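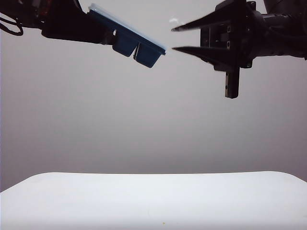
How do you buy a robot? You can't pop one in a trolley next to the bread, and you can't really choose one just because it looks brilliant (though that's very tempting!). Buying robots for a workplace takes weeks of thinking, and a surprising amount of it is sums. Start with the arms. One arm can pick something up perfectly well, but lots of jobs need one hand to hold and another to help. Think about opening your lunchbox. Now look at the blue container with the see-through sort of lid: the left arm has it gripped by one end, and the right arm's two long pointed fingers are right beside the other end. If your job needs a pair of hands like that, you have to pay for a pair of arms, and your budget has just got a lot bigger.

What is a budget?

A budget is a plan for money. You write down how much you've got, then everything you need to buy, and you check that the second number isn't bigger than the first. You might have made one for a birthday party. Grown-ups make them for robots in just the same way, only with more zeros.

Let's try one

Yutong Fan and Mingxuan Lei work at a small packing company called Nastanen. They want robot arms to help put lids on tubs, and they have saved 3000 pounds for all the extra bits. The arms themselves come out of a different pot of money, so we can leave those alone for now.

Extra bits? Oh yes. Loads of them!

An arm on its own is like a bike with no handlebars. It needs a gripper, the part that does the holding. It needs cables, and somewhere solid to be bolted down, and a stop button that people can reach quickly. It often needs a camera too, so that the computer can tell where the tub has got to.

Yutong wrote two lists. The first was everything she would love to have. The second was everything the job really needed. Then she rang two shops, Elport and Haddad, and asked each of them for a quote. A quote is a piece of writing that says "we will sell you these things for this much money". It's handy because you can put two of them side by side and compare.

The quote from Elport came to 2811 pounds. Hooray, that's less than 3000! How much is left over? Get a pencil and work it out before you read on.

3000 – 2811 = 189 pounds

The quote from Haddad was lower, but Mingxuan read it twice and spotted that the grippers weren't on it. They were listed at the bottom in small letters, for another 815 pounds. Add those on and Haddad was the dearer shop. Always read the small letters!

Which fingers?

This is my favourite part, because grippers come in so many shapes. Some have wide flat pads, some have suckers like an octopus, and some have thin fingers that taper to a point. Thin ones can reach into narrow places. Wide pads are good for boxes. Suckers love smooth, flat things and are hopeless with woolly ones.

So before you spend any money, you collect up the real things the robot will have to hold and you try them. Ruoxi Li at Nastanen filled a crate with tubs, lids, bags and one very squashy sponge, and took the whole lot to be tested. The sponge was a good idea – soft things are tricky, and it's better to find that out before you've paid.

Money for later

Remember the 189 pounds? Yutong didn't spend it on stickers. She kept it for things that wear out, such as finger tips and cables that bend all day long. She also planned some time in February for everybody to learn how to use the arms safely. Learning time belongs in the plan as well, as people can't pack tubs while they're on a course.

Your turn

Choose a job at home or at school that you'd like a robot to do. Feeding the rabbit? Sorting felt tips? Write down what it would have to hold, and whether it would need one arm or two. Draw the gripper. Then make two lists like Yutong's, one for "needs" and one for "would love", and ask a friend to check whether anything is on the wrong list.

Words to know

Budget: a plan for money.
Quote: a written price from a shop or company.
Gripper: the part of a robot arm that holds things.
Spare: an extra part you keep ready in case one wears out.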